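Graketti 5: is the new binding layer worth the move?

pellmell
Thu 1 August
We have an internal admin panel on Graketti 4, with 219 templates, and someone above me has read the release notes and wants us on 5 before the autumn. The selling point is that watchers are gone and bindings get worked out at compile time. Has anyone measured this on a real app? Every benchmark I can find is a table with a thousand identical rows in it.

tabstop_hater
We moved in June. First paint got quicker, typing in long forms felt exactly the same. The compiler is much stricter, so you'll spend your first week fixing attribute names.

orlo77
Disagree with "exactly the same". Our forms were awful on 4 and they're fine now. If yours didn't change you probably still have the compat flag on, and that brings the old digest loop back in.

tabstop_hater
Flag is off. I did read the manual.

pellmell
What happens to custom directives? We have loads that poke at the element directly.

orlo77
They run once, after mount. Anything that relied on running again when the scope changed needs an update hook. The Clotis plugin finds most of them for you.

quillback
"Most" is generous. I ran Clotis on our code and it gave me 1391 warnings, and the one directive that broke in production wasn't among them. It only looks at the link function, so if you build the handler somewhere else it sails straight past.

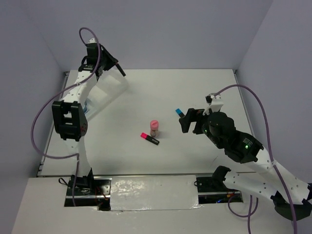
Also, the Stutendale router still hasn't been updated for 5. There's a branch, but it's had no commits in ages and I wouldn't ship on it.

orlo77
The branch works for us.

quillback
With nested views?

orlo77
No, flat routes only.

quillback
Well then.

pellmell
We have nested views everywhere, so that may settle it. I'll port one screen, time it before and after, and post the numbers. If it's only first paint that improves I can't see how I'd justify the rest.

tabstop_hater
Pick a screen with a date picker on it. That's where ours fell over.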